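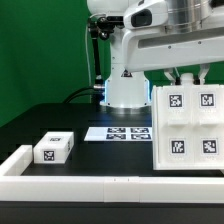 Unit 7. Intermediary liability and notice procedures

Scope. This unit covers the position of a company that stores or carries material uploaded by its users, when some of that material infringes a copyright. Direct infringement by the user was covered in Unit 5 and is assumed here. Trademark and defamation claims follow other rules and are left out.

7.1 Three types of intermediary

A conduit passes data between two points chosen by the user and keeps no copy longer than the transfer requires. A cache keeps a short-lived copy to speed up later requests. A host stores material at the user's request for as long as the user wants it there. The duties grow in that order. A conduit is rarely asked to remove anything, as it holds nothing to remove. A host is asked often, and most of the disputes in the reading packet are about hosts.

One company can be all three. Classify the service that handled the file at issue. Students lose points every term by classifying the company.

7.2 Contents of a valid notice

Under the United States statute (17 U.S.C. 512(c)(3)), a notice to a host must be in writing and must include substantially the following:

- a physical or electronic signature of the owner or a person authorized to act for the owner
- identification of the work claimed to be infringed, or a representative list if there are several at one site
- identification of the material to be removed, with enough information to locate it
- contact information for the complaining party
- a statement of good-faith belief that the use is not authorized
- a statement that the information is accurate and, under penalty of perjury, that the sender is authorized to act

A notice that fails substantially on these points does not count toward the host's knowledge. There is a partial exception. If the work, the material and the contact details are all adequate but something else is missing, the host must try to reach the sender before it can rely on the defect.

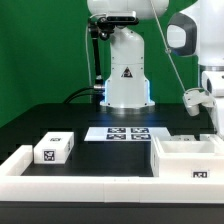

GILPORT, 03/02/2019

Problem set for 7.2 and 7.3. Read the facts once through before starting.

Luresano runs a file locker. Users upload files and receive a link, which they may share. Bondarchuk is a small record label with a catalog of 83 recordings. Its agent sends Luresano one notice listing up to 400 links. The notice is signed and carries both required statements. It names the works as "our full catalog." Twelve of the links lead to a folder page and not to a file. Luresano disables the file links, does nothing about the folder pages, and does not reply.

(a) Is "our full catalog" a representative list? Argue both sides.
(b) Does the notice locate the material behind the folder pages? Assume first that each folder holds a single file, then that each holds several hundred.
(c) Does Luresano's silence matter? Tie the answer to the partial exception in 7.2.
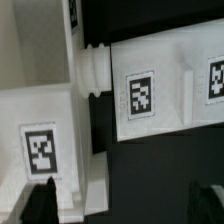 7.3 Counter-notice

A user whose file has been disabled may send a counter-notice. It identifies the material and where it stood, states under penalty of perjury a good-faith belief that removal was a mistake or misidentification, and consents to jurisdiction. The host forwards it to the original sender. The material goes back up no sooner than 10 and no later than 14 business days after receipt, unless the sender first gives word that a court action has been filed.

The host is not a judge of the merits at any stage. It checks form, forwards, and counts days. A host that follows these steps is protected against the user's claim for the removal — provided it acted in good faith — and keeps its protection against the owner.

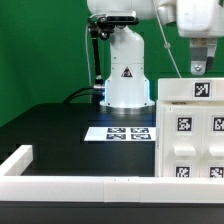

7.4 Repeat infringers

The protection also depends on a policy, adopted and reasonably implemented, for ending the accounts of repeat infringers in appropriate circumstances. The statute does not define "repeat." Written policies differ widely. Some count notices, some count calendar periods in which any notice arrived, and some reset the count after a quiet period.

Added facts: Emard, a Luresano subscriber, has received 3 notices. One was answered with a counter-notice and no action was filed. Another was defective on its face. Luresano's policy ends an account "after three valid strikes." State how many strikes Emard has and what Luresano risks by acting, and by not acting.

Answers to both parts are due before the April review session. Cite by section and subsection. Do not cite the casebook's summaries in place of the text.

Related handouts
Unit 5: Direct infringement by users
Unit 6: Secondary liability, general rules
Unit 8: Blocking orders against access providers
Unit 9: Search results and link removal
Glossary of terms, Units 5 to 9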